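Food Storage at Home, Unit 3: Why Bread Goes Stale

Welcome back, everybody! Last time we talked about flour and water, and I promised we would get to the sad part, which is what happens to a lovely loaf once it has cooled. Most people think stale bread is simply dried-out bread, and I believed that myself for years – my grandmother certainly did. Drying plays a part, but the bigger change is in the starch, which slowly firms up again after baking. 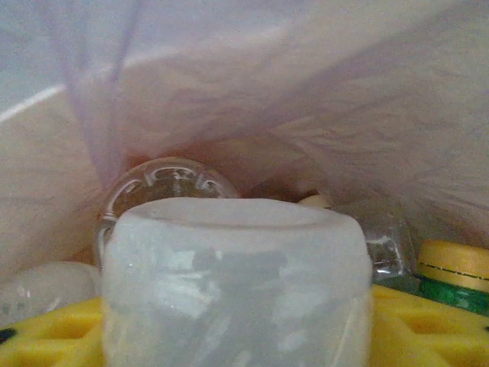

Does the refrigerator keep bread fresh longer? It slows down mold, but it makes the crumb go firm faster, so the counter is better for a loaf you will finish soon and the freezer for one you won't.

Slice before you freeze, please, and press out the extra air. A tired loaf with no mold on it can often be brought back with a few minutes in a warm oven, though it will firm up again quickly, so eat it that same evening (with soup, if you ask me).

For next time, read the Psarras handout on starch, pages 12 to 20, and bring in one question about your own kitchen.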